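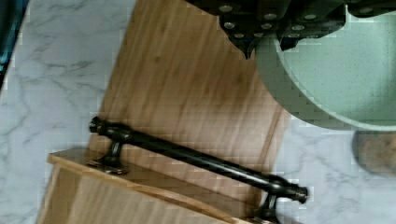
Pusby arm, kitchen bench — check before each run

Sheet kept by the Gukow workshop. Tick, or write a comment.

1. Arm base clamps tight. OK.
2. Screws on gripper plates and fingertips checked with the hex key. OK — one took a quarter turn, marked with paint pen.
3. Wrist camera cable clear of the elbow through full travel. OK.
4. Stop button within reach of whoever is standing by. Moved, lead was too short.
5. Speed limit set to 30 per cent for any new routine. OK.
6. Drawer handle posts firm, drawer runs without catching. Watch this one.

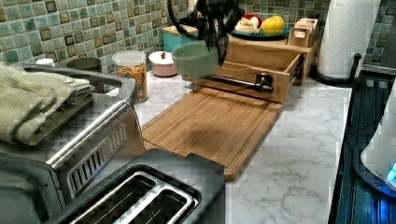
7. Grip force on bowls no higher than 80 on the Perrin driver. It had been left higher on Friday. Reset.
8. Bowl rim held for 2 minutes with no slip before moving over the worktop. OK.
9. Toaster and toaster oven unplugged at the wall. OK.
10. Hob off at the isolator. Not labelled — needs a sticker.
11. Hands out of the drawer while the motors are live. Said again to all.

Open items: 4 and 10. Spare finger pads ordered from Zernulham, 2 sets.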